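Caderno da oficina, banco do fundo
Segunda-feira, fim da tarde

Hoje voltei a montar a estação de separação de material. O objetivo continua o mesmo: o braço deve tirar peças das caixas azuis e colocá-las no tabuleiro, sem eu tocar em nada durante uma série inteira. Na semana passada consegui uma série de 47 tentativas antes de o controlador parar com erro de comunicação. Xiaoqing Hao pensa que o problema está no cabo que vai até ao pulso, e eu já começo a concordar com ela.

Antes de ligar, fiz o seguinte:

Apertei outra vez os parafusos da garra. Um deles estava com folga, quase meia volta.
Mudei o abraço do cabo para mais perto do suporte Landholm. Agora ele não puxa quando o braço roda para a esquerda.
Refiz o zero da garra. O valor da abertura máxima ficou em 587 na escala do programa (antes eu tinha escrito outro número neste caderno, por favor não usar).

O cartão atrás das caixas fica como está. Eu queria trocar por uma placa pintada de cinzento, mas Xiaoqing pediu para não mudar o fundo a meio dos testes, e tem razão. Se mudamos o fundo e a garra ao mesmo tempo, depois não sabemos qual foi a causa. 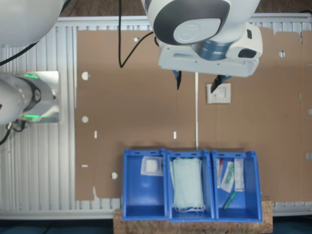

A parte difícil é a caixa do meio. As máscaras estão em pilha e os elásticos finos juntam-se todos na mesma ponta, por isso a garra apanha duas ou três máscaras quando eu só quero uma. Experimentei descer mais devagar e fechar com menos força. Melhorou um pouco, mas ainda não é bom. A gaze na caixa da esquerda é o caso fácil: a embalagem é plana e tem muito espaço livre. Na caixa da direita, a seringa dentro do plástico transparente confunde a detecção, e o programa Trirnon marca às vezes o marcador verde no lugar dela.

Resultado da tarde: 10 tentativas com a gaze, todas boas. Com as máscaras parei depois da segunda série, porque a ponta do dedo esquerdo bateu na borda da caixa. Não partiu nada. Acrescentei uma margem de cerca de 2 mm na altura de entrada e repeti o movimento sem carga – passou bem.

O erro de comunicação não apareceu hoje, mas o teste foi curto e eu não quero dizer que está resolvido.

Para a próxima vez:
Pedir à Cukow os dedos com ponta de borracha, se ainda têm o modelo antigo.
Gravar o registo do Gu desde o arranque, e não só depois do erro.
Testar as máscaras com a pilha virada, elásticos para o fundo.
Xiaoqing: podes ver se o limite de corrente da garra está guardado no ficheiro certo? Eu mudei o valor duas vezes e depois de reiniciar volta sempre o antigo.

Desliguei a fonte às seis e meia. A chave do armário está na gaveta das brocas.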